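Rooms Division Operations
Unit 4: Guest room furniture and the bedside station
Handout prepared by Yến Đinh, Trokham

4.1 Scope

The bedside station consists of the table, the telephone and whatever small items are kept on the top. It is inspected at every departure clean and weekly in long-stay rooms. Read section 3 first for the order of work; the station comes after the bed is made and before the floor.

4.2 The tabletop

Dust from the wall forwards. On round tops with a raised rim, run a folded cloth along the inside of the rim, where dust collects against the upright edge. Wipe with the grain. Lift small items and clean beneath them — do not slide them, particularly on unsealed wood. The front of the top is kept clear for the guest's use.

4.3 The telephone

Corded sets are placed at the back of the table with the keypad facing the bed. Wipe the handset, earpiece and mouthpiece with a damp cloth, then the keys. Check for a dial tone. The coiled cord is a separate item on the inspection sheet: unplug it at the handset, let it hang until it stops turning, reconnect it and lay it beside the base. 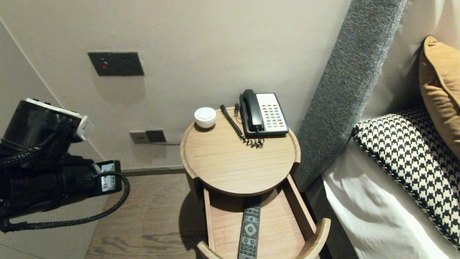 Fig. 4.1. Bedside table with drawer open. Note the cord bunched in loops in front of the telephone.

4.4 The drawer

Pull the drawer out and inspect the bottom panel from front to back. The rear part lies in the shadow of the top, so feel along it by hand. Anything found goes to lost property with the room number and time. Look at the joints between the sides and the front, and report movement on form 23. Close the drawer fully before leaving the room.

4.5 Survey results

Debashish Sivakumar's September survey at the Destville covered 312 rooms. Loose drawer fronts were recorded in 39 of them, mostly on the lower floors — the older stock. Tangled cords were not recorded separately.

Reading for next session: Ojeda, chapter 2, on repair or replacement of case furniture.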